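Stistex Trend Alerts: Frequently Asked Questions

Last updated 2019-07-16

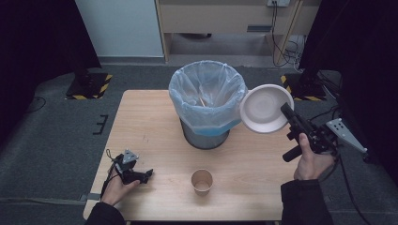 A plate held over a lined trash can.

What is Stistex?
A program that watches currency pairs and sends you an alert when its rules are met. It runs inside the Lukholm charting platform and doesn't run anywhere else, however nicely you ask.

Does it place trades for me?
No. It makes a noise and draws an arrow. The clicking is yours, and so is the loss if there is one.

How much money do I need to start?
The software doesn't care. Our broker partner, Bittencourt, opens accounts from $100. We would suggest a practice account first, where the money is pretend and the embarrassment is private.

How many alerts will I get?
In our test on the four-hour chart, the rules fired 138 times between January and December. If that sounds dull, good. People who want an arrow every five minutes should buy a dartboard.

How many of those were winners?
Fewer than you're hoping. The full list of test trades is on the Results page, ugly ones included. Past results say very little about next month.

Which pairs work best?
The big ones with narrow spreads. You can load exotic pairs if you like, but the spread will eat your lunch before the alert has finished beeping.

What is the Hultley filter?
A setting that mutes alerts when the market is going sideways. It's on by default. Most customers who turn it off write to us within a week asking how to turn it back on: Settings, Filters, tick the box.

I got error 2356. What now?
Your license key has been entered on a second computer. Log out on the first one, wait a minute and try again.

Do you offer refunds?
Yes, within 30 days of purchase. "The euro went the wrong way" is a reason we hear a lot, and we'll honor it, with a sigh.

Can you guarantee a profit?
No. Be careful with anyone who says they can, especially if there's a rented sports car in the video.

How do I reach support?
Use the form on the Contact page. Please include your license number and the pair you were trading.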